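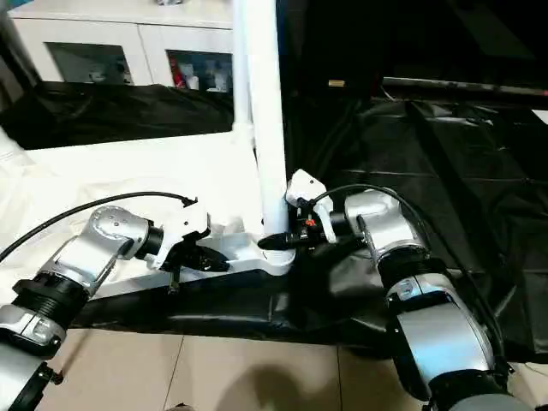 Bikley Cycle Workshop: Frame Servicing Resumes

The Bikley Cycle Workshop has resumed its frame servicing program following a closure that began in January. Members may submit bicycle frames for cleaning, inspection of the bottom bracket area and minor paint repair. Wheels, saddles and bags should be removed before drop-off. Each frame must carry a tag showing the member's name and telephone number.

Servicing normally takes five working days. The program accepted 114 frames in its last full year, and early booking is advised. Requests should be addressed to Kanyarat Kaewsai, Workshop Coordinator, at the Kaewmanee Building front desk. Frames left more than nine weeks after completion will be passed to the parts store.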